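Werkstattbuch Sondau, Eintrag zur Leimprobe mit Knochenleim

16. Juni 2020, eingetragen von Abeysekara 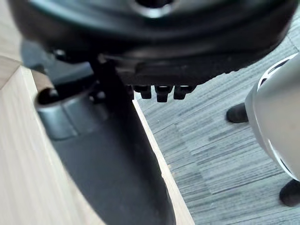
Tendis schreibt zu meinem letzten Eintrag, der Leim sei zu lange im Topf gewesen und die schlechten Werte kämen nur daher. Man solle die Perlen über Nacht quellen lassen, am Morgen langsam erwärmen und was am Abend übrig ist wegwerfen, auch wenn es schade ist. Außerdem fehle in meinem Eintrag das Verhältnis von Wasser zu Leim, ohne das könne man mit den Zahlen nichts anfangen.

Das mit dem Verhältnis stimmt, ich habe es vergessen. Für die erste Reihe habe ich ein Teil Perlen auf zwei Teile Wasser genommen, nach Gewicht. Die neue Reihe ist mit derselben Mischung gemacht, damit man vergleichen kann. Der Leim ist aus dem gleichen Sack von Calosora wie im Oktober, der Sack war immer zugebunden und stand im trockenen Regal.

Vorgehen heute:

Perlen gestern Abend angesetzt, kaltes Wasser, Deckel darauf. Heute früh war alles gleichmäßig gequollen, keine trockenen Körner am Boden. Im Wasserbad erwärmt, bis der Leim vom Pinsel läuft, ohne Fäden zu ziehen. Ich habe diesmal nicht mehr nachgegossen. Beim letzten Mal habe ich zweimal Wasser dazugegeben, das war wahrscheinlich auch ein Fehler und steht leider nicht im alten Eintrag.

Die Probehölzer sind Buche, alle aus einer Bohle geschnitten und mit dem Handhobel abgerichtet. Ich habe 30 Paare vorbereitet. Bei 10 davon habe ich die Leimfläche vorher angewärmt, der Rest blieb bei Raumtemperatur. Pressen mit Zwingen, die Zeit nach der Uhr genommen.

Beobachtungen, noch ohne Bruchversuch:

Auf dem kalten Holz wird der Leim schneller fest, als ich mit der Zwinge fertig bin. Man merkt es beim Zusammenschieben, zuerst gleitet das Holz noch und dann plötzlich nicht mehr. Bei 7 Paaren ist die Fuge sichtbar dicker als bei den anderen, alle sieben sind aus der kalten Gruppe. Ich habe sie mit Bleistift markiert und nicht aussortiert. Bei den angewärmten Hölzern ist der Leim überall an der Kante ausgetreten, so wie es sein soll.

Der Geruch war viel schwächer als im Oktober. Ich weiß nicht, ob man daraus etwas schließen darf.

Gewicht des Leimtopfes mit Inhalt am Anfang: 1,017 kg. Am Ende habe ich vergessen zu wiegen, deshalb ist der Verbrauch für diese Reihe nicht bekannt. Bitte in der Tabelle das Feld leer lassen und nicht schätzen.

Zur Frage von Tendis, ob man den Rest wirklich wegwerfen muss: Ich habe ein kleines Glas davon behalten und in den Kühlschrank gestellt, beschriftet mit Datum und Mischung. Damit mache ich morgen noch ein paar Paare aus dem Verschnitt. Wenn der Leim vom zweiten Tag schlechter hält, dann hat Tendis recht, und wir schreiben es in die Anleitung für den Leimplatz. Bis dahin bitte das Glas nicht ausspülen.

Noch zu klären: ob wir die Hölzer auf dem Heizkörper anwärmen oder mit dem Heißluftgerät. Der Heizkörper ist im Sommer aus, also eher das Gerät, aber damit wird die Fläche ungleichmäßig warm. Vielleicht geht auch eine Blechkiste mit Glühlampe.

Bruchversuch, wenn die Proben durchgetrocknet sind. Die Zwingen von der großen Bank sind solange belegt.

Diese Website verwendet Cookies. Mit der weiteren Nutzung stimmen Sie der Verwendung zu. Mehr erfahren | Einverstanden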